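Ticket 3318 – Bürogebäude Hudholm, Aufzugsgruppe Mitte und Zutritt Tiefgarage
Status: geschlossen
Priorität: hoch, später normal
Eröffnet: 3.2.18
Gemeldet durch: Objektleitung Hudholm
Bearbeitung: Vurkton Gebäudetechnik, Leitstelle und Team Zutritt

Erstmeldung

Seit der Übergabe der oberen Büroetagen an den Mieter Economou lassen sich mit den neu ausgegebenen Karten die Aufzüge aus der Tiefgarage nicht rufen. Die Schranke öffnet, die Tür zur Aufzugsvorhalle öffnet ebenfalls. Am Zielwahlterminal leuchtet der Leser kurz grün, danach erscheint »Keine Berechtigung«. Aus der Eingangshalle im Erdgeschoss funktionieren dieselben Karten ohne Einschränkung. Betroffen sind nach Angabe des Mieters alle 124 Karten aus der zweiten Lieferung. Karten der ersten Lieferung sind nicht betroffen.

Der Mieter leitet seine Leute derzeit über die Treppe ins Erdgeschoss und von dort zum Aufzug. Für Personen im Rollstuhl ist das keine Lösung. Bitte vorrangig bearbeiten.

Eintrag 1, Leitstelle

Störung angenommen. Fernzugriff auf den Zutrittsserver geprüft, Dienste laufen, keine Fehlermeldungen im Systemprotokoll. Die Buchungen der betroffenen Karten an der Garagentür sind vorhanden. Am Terminal in der Aufzugsvorhalle sind die Buchungen ebenfalls vorhanden, allerdings mit dem Vermerk »Profil unbekannt«. Der Leser arbeitet also, und die Karte wird gelesen.

Als Sofortmaßnahme wurde das Terminal in der Tiefgarage bis zur Klärung auf freie Fahrt ins Erdgeschoss gestellt. Oberhalb des Erdgeschosses bleibt die Kartenpflicht bestehen. Objektleitung ist informiert.

Eintrag 2, Team Zutritt

Profile verglichen. Die Karten der ersten Lieferung haben das Profil »Büro Standard«, die der zweiten das Profil »Büro Standard neu«. Beide enthalten dieselben Türen und Etagen. Angelegt wurde das zweite Profil im September durch den Ausbauplaner des Mieters, damals noch für die Bauphase. Es wurde danach umbenannt und weiterverwendet.

Die Aufzugssteuerung (Drorier) übernimmt die Profile nicht direkt, sie bekommt eine Liste über die Schnittstelle. Vermutung: Das umbenannte Profil fehlt in der Liste für die Tiefgarage. Warum es im Erdgeschoss geht, ist damit noch nicht erklärt.

Rückfrage an die Objektleitung: Wurde am Erdgeschossterminal etwas von Hand eingetragen?

Eintrag 3, Objektleitung Hudholm

Ja. Zum Einzug hat der Inbetriebnehmer der Aufzugsfirma das Profil am Terminal im Erdgeschoss direkt freigegeben, damit die Umzugsfirma fahren konnte. Ein Protokoll darüber liegt uns nicht vor. Für die Tiefgarage wurde das nicht gemacht.

Zusätzlich melden wir: Aufzug 2 hält seit der Umstellung auf freie Fahrt gelegentlich im Untergeschoss mit offener Tür und fährt erst nach längerer Zeit weiter. Hängt das zusammen?

Eintrag 4, Team Zutritt

Schnittstellenliste exportiert und durchgesehen. Das Profil steht in der Liste, aber unter der alten Bezeichnung aus der Bauphase. Die Umbenennung ist auf dem Server erfolgt, die Aufzugssteuerung hat sie nicht übernommen. Ein Neuabgleich von Hand bricht nach kurzer Zeit mit »Datensatz abgelehnt« ab.

Versuche bisher:
Neuabgleich nur für das eine Profil – gleiche Meldung.
Schnittstellendienst neu gestartet – gleiche Meldung.
Testkarte mit Profil »Büro Standard« am Terminal Tiefgarage – Fahrt wird angenommen.
Testkarte mit »Büro Standard neu« – Fahrt wird abgelehnt, Vermerk wie in Eintrag 1.

Damit ist ein Defekt am Leser ausgeschlossen. Weitergabe an den Aufzugshersteller mit Export und Protokoll im Anhang.

Eintrag 5, Aufzugshersteller (Rückmeldung per Mail, hier eingetragen)

Die Steuerung nimmt höchstens 1000 Datensätze je Abgleich an. Die Liste aus Hudholm liegt darüber. Der überzählige Teil wird abgelehnt, und zwar ohne Meldung an den Zutrittsserver, sofern der Abgleich automatisch nachts läuft. Nur beim Abgleich von Hand wird der Fehler angezeigt. Empfehlung: alte Datensätze löschen oder den Abgleich in zwei Teile aufteilen.

Zu Aufzug 2: Der Halt mit offener Tür entsteht durch die Parkfunktion. Bei freier Fahrt gilt das Untergeschoss als Haupthaltestelle. Verhalten ist in dieser Betriebsart normal.
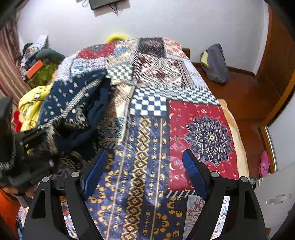 Eintrag 6, Team Zutritt

Bestand durchgesehen. Ein großer Teil der Datensätze stammt aus der Bauphase: Karten für Rohbau, Fassade und Innenausbau, alle abgelaufen, aber nie gelöscht. Die Ladenflächen im Erdgeschoss sind doppelt angelegt, einmal unter der alten und einmal unter der neuen Flächennummer.

Wir schlagen vor, die abgelaufenen Karten zu archivieren und die doppelten Ladenflächen zusammenzuführen. Für das Löschen brauchen wir die schriftliche Freigabe der Objektleitung. Den geteilten Abgleich richten wir nicht ein, solange der Bestand unter der Grenze bleibt.

Eintrag 7, Objektleitung Hudholm

Freigabe für die Karten aus der Bauphase erteilt. Bei den Ladenflächen bitte nur die alten Nummern entfernen, die noch keinem Mieter zugeordnet sind. Das Lager hinter der Bäckerei läuft weiterhin unter der alten Nummer und muss bleiben.

Eintrag 8, Team Zutritt

Abgelaufene Karten archiviert, freie alte Flächennummern entfernt, Lager unverändert. Abgleich von Hand gestartet, ohne Fehler durchgelaufen. Profil »Büro Standard neu« erscheint jetzt in der Steuerung unter der richtigen Bezeichnung. Handeintrag am Erdgeschossterminal gelöscht, danach Test mit beiden Testkarten im Erdgeschoss und in der Tiefgarage. Alle Fahrten wurden angenommen.

Freie Fahrt am Terminal Tiefgarage zurückgenommen. Haupthaltestelle ist wieder das Erdgeschoss.

Eintrag 9, Objektleitung Hudholm

Mieter bestätigt, dass die Karten in der Tiefgarage funktionieren. Eine Karte wird weiterhin abgelehnt, sie war beim Mieter als verloren gemeldet und gesperrt. Wird dort getauscht. Aufzug 2 ohne Auffälligkeiten.

Eintrag 10, Leitstelle

Ursache: Grenze der Aufzugssteuerung beim Abgleich überschritten, umbenanntes Profil nicht übernommen.
Maßnahme: Bestand bereinigt, Abgleich wiederholt, Handeintrag entfernt.
Offen: Warnmeldung bei unvollständigem Nachtabgleich. Dafür ist ein eigenes Ticket angelegt, Zuständigkeit beim Aufzugshersteller.

Ticket geschlossen.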